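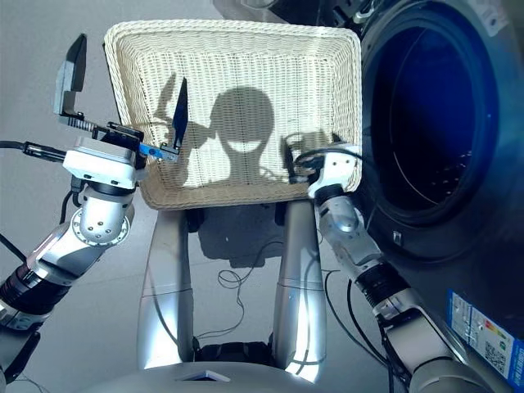 Laundry Baskets and Laundry Day: Your Questions

We get so many good questions about baskets at the Gebru laundry room sessions that Mahlet Alemneh finally told me to write the answers down. So I did! If yours isn't covered, send it in through the form and I'll add it.

Do I really need a basket? Can't I just carry everything in my arms?

You can, and you'll drop a sock every time. A good basket makes the whole job nicer. It also gives you somewhere to put the clean things while you work out what goes on the line and what can wait.

What do you like about woven baskets?

So much! They let air through, they look lovely sitting beside the washer, and a thick rolled rim is kind to your hands when you've got a full load of towels. I've had mine long enough that I'd recognize the creak of it anywhere.

Which shape is best?

Rectangular with rounded corners is my favourite. Folded shirts lie flat in it, and the corners don't catch on your jumper when you carry it on your hip. Round ones are fine for a bedroom corner, but folded things tend to slump into the middle.

Will a light-coloured basket show the dirt?

A bit, yes. Give it a shake outside and go over the weave with the brush end of the vacuum. Dye is the bigger worry, so keep damp new jeans well away from it (ask Hagos Mersha about his blue basket, which started out cream).

Can I put wet washing in wicker?

For a quick trip to the line, go ahead. Don't leave it sitting there overnight, especially natural wicker, which can go musty. If you forget, empty it and let it dry in the shade with plenty of air.

How many baskets should a household have?

I'm happiest with 2, one for dirty and one for clean. Štefánia Halás runs 3 and sorts as she goes, and her Thursday wash is a thing of beauty.

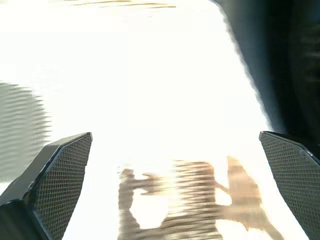 What should I do with small things that get lost in the wash?

Put them in a zipped mesh bag before they go into the machine. Baby socks, hankies and doll clothes all come out together that way, and you can tip the lot onto the table to sort.

My basket snags my knits. Can I fix it?

Usually! Run an old pair of tights over the inside and they'll catch on the rough spot. Trim the loose end with nail scissors, then smooth it with fine sandpaper. A cotton liner helps too, and you can make one from a pillowcase in 15 minutes.

How do I get a musty smell out of a basket?

Wipe it down with a cloth wrung out in warm water and a splash of white vinegar, then dry it well before you use it again. Keep the colour of the weave in mind and test a hidden spot first if it's painted.

When is the next laundry room session?

We start again in June. Gwenllian Vaughan will be showing her fitted sheet fold, so bring a sheet!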